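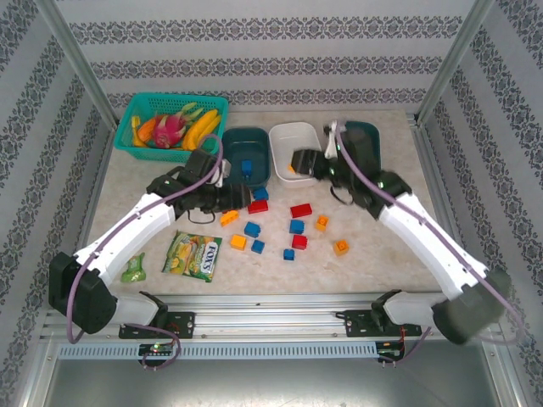

Grey damask stripes, pale marble-look top.

Wallpaper hire and sample FAQ -- Prisudholm shop

Do you post samples?
Yes. A5 pieces, 2 free per order, then 85p each. Allow a week in May, we get swamped.

How much does a roll cover?
Depends on the repeat. Big damask wastes more than you think, so order one over. Unopened rolls can come back.

Can I hang it in a bathroom?
Vinyl ones, yes. Paper ones no. Check the label for the little wave sign.

What paste?
Paste the wall for anything in the Kuvstead range. The Tostutico papers need soaking first -- five minutes, folded, dont rush it.

My rolls don't match??
Check the batch number on each one. If they differ ring us before you cut. Once cut we can't swap, sorry.

Will you fit it?
No, but we keep a list of local decorators by the till.

Parking?
Two bays behind the shop, on Guerra Lane. Free after 4pm.

Comments

pastetable116: batch thing caught me out last year, wish I'd read this

Moss: do you still do the green stripe?

hallwayhelp: soaked mine ten mins by mistake and it stretched. Five means five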